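Brallwood Home Forum > Bedroom > Beds and mattresses

Topic: Mattress too soft after 5 months, rotate or return?

fankrah_2
Sun 14 June
Hello all. I bought a Nerneo mattress in December, the medium one, and already there is a low place where my hip goes. My wife sleeps on the other side and she says it is fine. I weigh 181 pounds, so I don't think I am too heavy for it. The shop told me to rotate it and wait.

My back is stiff in the morning until I have walked to the bus stop. After that it is okay. On my brother's old sofa bed I slept better than at home, and this makes me a little angry, because I paid $276 and for us that is real money.

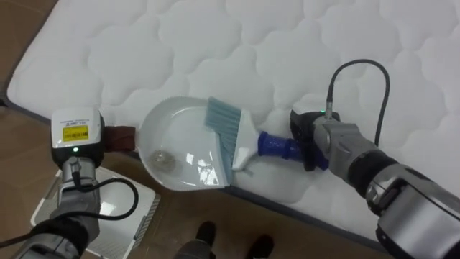
I have rotated it one time, in March. I did not flip it, the label says one side only. My question is if I should continue to rotate, or ask for the money now before they say it is too late.

Fuseini

slatcounter
What is under it? Before you blame the mattress, measure the gaps between the slats. Mine were too wide and the foam went down into them.

fankrah_2
Slats, from the old bed. I will measure tonight.

comfort.akolgo
I don't agree with waiting. I had an Iveo that did the same thing and I rotated it every month like a good customer. When I finally wrote to them they asked why I did not write earlier. Put a broom handle across the bed, measure how deep the low place is, and send them the number. Do it with the sheet off.

slatcounter
Sure, but if the slats are wrong they will refuse the claim. Every warranty I have read has a line about the base.

comfort.akolgo
Then he can read the line and write the same day. Both are possible.

ansah_road
A topper solved it for me. Two inches, firm.

comfort.akolgo
A topper on a hole is a hole with a topper. Sorry, but he paid for a new mattress.

ansah_road
I only say what worked in my house. My back does not complain.

fankrah_2
I measured. The gaps are 2 inches and one slat in the middle is cracked, on my side of course. The low place is a little more than one inch with the broom handle. The warranty paper says "visible indentation" but I can't find how deep it must be. Does somebody know if they count it with or without a person on the bed?

slatcounter
Without. Change that slat first.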